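Block and Card Table: Gallery

November 4, 2019

The table games collection at Zudisska takes up one room at the back of the building. It covers card games, block games and a few sets that use both. Most of it came to us in two lots, the larger one from a family in the district and the smaller one from the closing sale at a toy shop called Drurari. The whole collection runs to 319 items, counting each boxed set as one.

This page is a short gallery with notes. The pieces are grouped the way we keep them on the shelves. Item numbers are given where we have them, and the full list can be read at the front desk during opening hours.

The Room

The room has one work table and shelving on two walls. The shelving was bought second-hand from Kaufmann and has been painted grey. Each shelf is labelled on the left-hand end with a letter, and boxes are numbered from left to right. Blocks are on the lower shelves on account of their weight. Cards are kept at eye level, away from the heater.

Sets can be taken to the table one at a time. Please finish with one and put it back before opening the next, as loose blocks from different sets are very hard to sort once they have been mixed. We learned this in January and spent the better part of two afternoons putting it right.

Blocks and Cards Together

Shelf D holds the games in which blocks are set out on or beside printed cards. The rules vary, and several sets have lost their rule sheets altogether. In the simplest version a card is laid flat, a block is placed on it, and the next player has to add another without shifting the card. Other versions use the cards as targets, or as a floor plan for a small building. Item 153 is the most used set on this shelf and its box has been replaced twice.
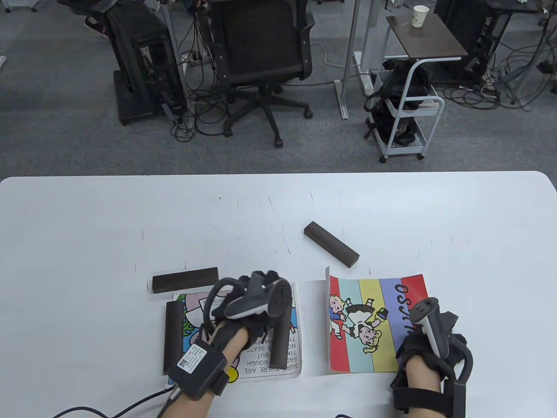

Dark brown blocks and two cartoon cards on the white table. One block is standing on its end beside the left-hand card and another is held upright on top of it. The card on the right has coloured stripes and a curled corner.

Cards Only

Shelf B is all cards. There are matching games, snap packs, two fortune-telling packs and a large number of picture cards that do not belong to any game we can identify. Cards with bent corners are pressed under a board for a week before they are put away. We do not trim or tape them. A card that has split is put in a paper sleeve with its item number written on the sleeve in pencil.

Item 79 is a matching game with farm animals, complete except for one goat. The missing card has been replaced with a blank so the game can still be played.

Blocks Only

Shelf E holds building blocks, stacking blocks and dominoes. The older wooden sets have worn edges and some have been recoloured by previous owners. We leave the colour as it is. Blocks are wiped with a barely damp cloth and left on a towel overnight before going back in the box.

The biggest set on the shelf is Clustness, a stacking game that came with its own canvas bag and a printed booklet. The booklet is fragile and is kept in a folder at the desk. A photocopy is in the bag.

Using the Table

The table has a plain white top, which makes small pieces easy to find. It does mark. Pencils only, please, and use the scrap pad when keeping score. Pen streaks have proved difficult to shift and we would like to avoid adding to them.

Up to 5 people can sit at the table comfortably. Larger groups should ask for the folding table, which is kept behind the door. Food and drinks stay in the front room.

Lending and Donations

Sets on shelves B and E can be borrowed for three weeks. Shelf D sets stay in the building for the time being while we work out which cards go with which blocks. If you have a rule sheet for any block and card game, even a partial one, we would be glad to copy it and return the original to you.

Donations are accepted at the front desk. Please put loose cards in an envelope and write on it where they came from, if you know.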